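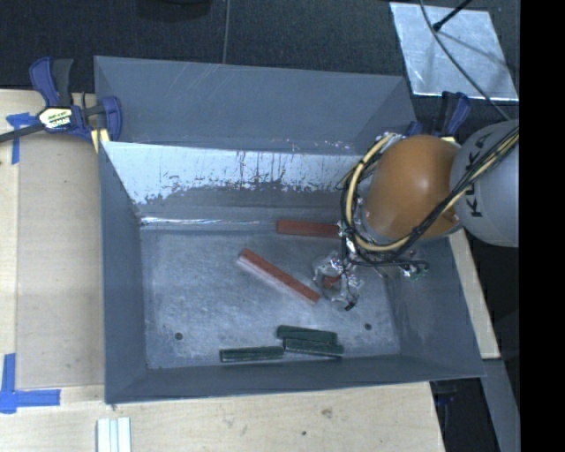
Chapter 4
Choosing a Pick

Picking software has one job that comes before all the others: given what the camera sees now, decide where the gripper should go next. Everything in the earlier chapters – calibration, frames, filtering – was preparation for that decision. The trouble is that most of what the camera sees is not a part. In a metal bin like this one, the sloping rear surface carries a bright white band with a ragged lower border, and a simple brightness threshold will find that band long before it finds a dark green bar. The two round holes near the front of the floor are another common source of false candidates. A planner that ranks regions by contrast alone may send the arm to any of these.

This chapter builds a pick planner in stages. We start with segmentation by color, which handles red bars on gray metal fairly well, and then look at the cases where it fails. Two green bars lying nearly parallel can merge into one region, and a grasp computed at the center of the merged region lands between them. Section 4.2 covers splitting such regions by edge direction and by known part length.

Once each part has a pose, the planner has to choose among them. Our scoring function has terms for reach, clearance from the bin walls, and clearance from neighboring parts. A bar near the foot of a slope may be easy to see and still hard to pick, for the fingers or suction cup need room on the wall side. A bar in the open part of the floor usually scores higher. The weights on these terms are set by hand at first and tuned later from logged attempts.

The exercises use the Gistholm log set, collected by Mariama Abubakari for the Flollis planner. It is divided into 1,000 attempts for tuning and 2,000 for testing. Keep the two apart. Students who tune on the test logs get good numbers and a planner that does poorly on a new bin.

You will need the Baudry simulator from Chapter 2 and a working hand-eye calibration. If your calibration error is larger than the gripper's tolerance, go back and fix it first. No scoring function can make up for it.

4.1 What the Planner Receives

The planner takes three inputs: a color image, a depth image registered to it, and the current joint positions of the arm. Depth is least reliable on shiny metal, where pixels may be missing or wrong, and the code must treat a missing value as unknown. Setting it to zero is a frequent mistake

Print this section | E-mail this section
Last updated June 2024
Copyright Grurarico Learning | Contact | Back to top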